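Momedthorpe Swap and Mend mailing list
Subject: Re: baskets for the sorting table, again
Date: 16/06/2025

Hello all,

Catching up on a week of messages so forgive me if somebody has already answered this one. I've left the bit I'm replying to underneath here so you don't have to go hunting.

> Has anyone found a small basket that stands up to being used every day? I've
> been through two sets of those fabric cubes since February and they sag the
> minute you put anything heavier than a flannel in them. I want to see what's
> inside without tipping it all out. Also, do you sort by room or by what the
> thing is? I started with "bathroom" and "kitchen" and now I have a washing up
> brush in both. Budget is not big!

Oh, the fabric cubes. I had the grey ones and they ended up full of wool, the only thing they were ever any good for. For everything else I've gone over to plain plastic baskets with slots in the sides, the sort you see stacked by the till in hardware shops. Mine came from Wakum, who do them in black and yellow and a rather horrible lilac, and I got a mixed bundle when they were clearing the shelf. You can rinse them under the tap, crumbs fall out through the slots (over the sink, please, I learnt that one the hard way) and they stack inside each other when you don't need them.

The Iko ones are nicer to look at but the rim is sharp where the plastic joins and I caught my thumb on it twice in one afternoon. If you've already got some, a nail file sorts it out.

As for how to sort, I gave up on rooms ages ago. My washing up brush problem was exactly the same as yours, except with me it was sponges. What I do now is go by how I use the thing. So one basket is for whatever I reach for every day, another is for refills and spares, and a third is for "I don't know, ask me later". That last one is allowed to get full once. Then it has to be dealt with before anything else goes in, and I'm quite strict about it, or I was until Easter.

Bottles are the awkward ones. A tall bottle in a shallow basket will go over as soon as you slide it along, so I stand mine behind the baskets and keep the baskets for the low stuff. Anything with a round body I lay down on its side if the cap is a decent screw-on one. Flip tops stay upright, always, I've mopped up enough shampoo for one lifetime.

I do the whole job on a big clear table now and it makes such a difference! On the floor I just move heaps from one side of me to the other. With a table you can push the baskets to the back, tip the odds and ends out at the front where you can get at them, and work your way through.

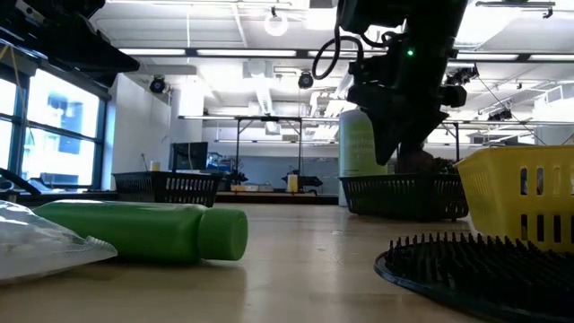

Bristly things are the other nuisance, while I'm on the subject. They pick up fluff from everything they touch, so don't drop them in on top of cloths. I put mine bristles up at the front corner of the table until the end and then they go in last, on their own if there's a basket to spare. Same with anything in a crinkly clear bag. If it's still in its bag leave it in its bag, it'll only get dusty otherwise, but do squash the air out first or it takes up half the basket.

On money, I make it 546 for the whole lot in my spreadsheet, but that's in pence, before anybody faints. Abubakari on the market had similar ones for 300 the set last time I walked past, so if you're near there it's worth a look before you order. Take something with you to try for size. I took a bottle of fabric softener and got some funny looks.

One question back to you: what do people do for labels? I've tried luggage tags through the slots and they look lovely for a day and then turn round to face the wrong way. Masking tape peels off as soon as it meets a damp hand. I'd rather not buy a label machine if I can help it, the drawer is full enough.

Oh, and whoever wanted the spare fabric cubes for their wool, yes, you can have them. I'll bring them to the next swap.

Bye for now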